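Salero Pet Hair Line -- rollers, gloves, brushes, dryer pads

6 min read

Quick rundown of everything in the Salero line, what it's good for, what it isn't. Updated in August when the dryer pads came back in stock. Prices are on the order sheet, they move around too much to keep fixing them on this page.

Short version. One short-haired dog, get the Salero 15 roller and stop reading. Two cats and a gray couch, get the glove and the roller. Husky, get everything and good luck.

The Salero 15 roller

The basic one. Sticky sheets, 15 to a roll, plastic handle, cap included. Sheets tear on a slant so you can find the edge without picking at it with a fingernail. Handle takes refills from us or from Mamar, same core size. Doesn't take the wide refills. People order the wide ones anyway -- please check before you order.

Good on: coats, pants, car seats, pillowcases, the top of a cat tree. Works on short stiff hair (beagle, boxer, lab) better than anything else we sell. That kind of hair digs into the weave and a brush just pushes it around.

Not good on: silk, anything beaded, leather. On loose knits go light or you'll pull threads. Don't use it on the animal. We get asked. The glue is made for fabric and it will yank live hair out, and your cat will remember.

Refills come in single rolls or a box. Store them lying down with the cap on, out of the sun. Left on a dashboard all summer the glue goes gummy and leaves a film, and we can't replace those.

Salero Wide

Same glue, double width, longer handle. For beds and couches. Clumsy on clothes. Comes with a wall hook, screws not included.
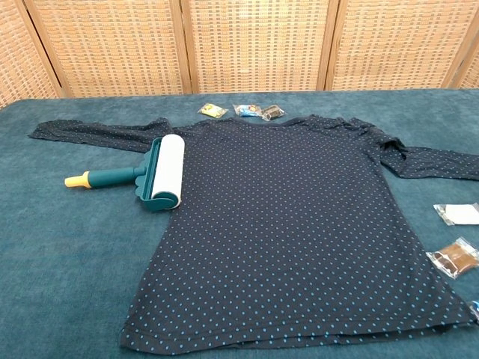 Longer strokes in one direction, then tear. Going back and forth on the same sheet fills it up twice as fast and puts some of the hair back. If a sheet stops grabbing, it's full. Sounds obvious but most of the complaints we get about weak glue are a full sheet.

Jerkitz grooming glove

This one IS for the animal. Rubber nubs on the palm, mesh back, wrist strap. 253 nubs per glove, right hand or left hand, pick when you order. Pet the dog the way you normally would and the loose hair mats up on the palm, then peel it off in one piece. Weirdly satisfying.

Works best on a dry coat before a bath. Also fine during a bath with shampoo, rinse the glove after and hang it up. Don't put it in the dryer, the strap shrinks.

Start on the shoulders and back. Bellies and tails last, or not at all if your cat has opinions. A few minutes is plenty the first time. Let them sniff it, give a treat, quit while they still like it. Skip any spot that's red, scabby or sore, and call your vet if you keep finding those. The glove isn't a fix for skin trouble.

Doesn't do much on wire coats (terriers, schnauzers) or poodle types. Those need a slicker and a comb. We don't make one.

One size. Fits most adult hands. Runs a bit large, tighten the strap.

Londoño fabric brush

Red velvet-type brush, two sided, swivel head. No sheets to buy, which is why people like it. Brush one way to pick up, other way to clean it off. Comes with a base that scrapes the hair into a little tray. Empty the tray over the trash and not over the sink, cat hair and drains do not mix.

Best on smooth fabric. Wool coats, suit jackets, curtains. So-so on denim. Bad on fleece -- use the roller. It needs to be dry, a damp brush just smears. If the pile gets flat after a year or so, hold it over some steam and rub it against the grain. Brings back most of it.

Dryer pads

Back in stock. Set of two, washable. Toss both in with the load, low heat, hair ends up on the pads and in the lint trap. Clean the trap before AND after. A bed cover from a shedding dog can fill it in one load and a packed lint trap is a fire risk.

Shake stuff outside first. Really. Wet hair sticks to the inside of the washer drum and then it's on your towels for a week. Ten minutes in the dryer on no heat before the wash does even more, if you've got the time.

Good for more than 300 loads in our own testing. After that they get slick and stop grabbing. They don't have any scent in them. We tried one scented batch a while back and the cats hated it, so no.

Which one for what

Short stiff hair on clothes -- Salero 15
Long soft hair on clothes -- Londoño brush
Beds, couches -- Salero Wide, or the glove slightly damp (works great on upholstry, dont know why we didn't put that on the box)
Car carpet -- glove, then vacuum
Pet bed covers -- dryer pads
The actual pet -- glove, only the glove

About shedding, since it comes up

No tool stops it. Most dogs and cats drop hair all year and some blow out the whole undercoat in spring and fall. Indoor cats under lamps all evening can shed pretty evenly year round. Brushing a few times a week takes more hair off your furniture than any roller will, ours included.

Sudden bald patches, a lot of scratching, or a cat licking one place raw is a different thing. Vet, not a product page.

Size and box info

Salero 15: one handle, one roll, cap
Salero Wide: one handle, one roll, hook
Jerkitz glove: one glove, sold single. Pair is a seperate listing
Londoño brush: brush, base, tray
Dryer pads: two
Shelter and groomer case: 400 refill rolls, Salero 15 size only, ships on a pallet so you need somewhere to put it

Shipping and returns

Orders in before 2 p.m. go out same day, except the shelter case, which goes out Tuesday. Returns within 30 days if it's unused. Opened rollers we can't take back. If the handle cracks send us a picture of it and we'll mail a new one, no need to send the old one in.

Mamar refills: we carry them when we can get them. If the order sheet says out, it's out, we don't have a secret box in back. Ours fit the same handles.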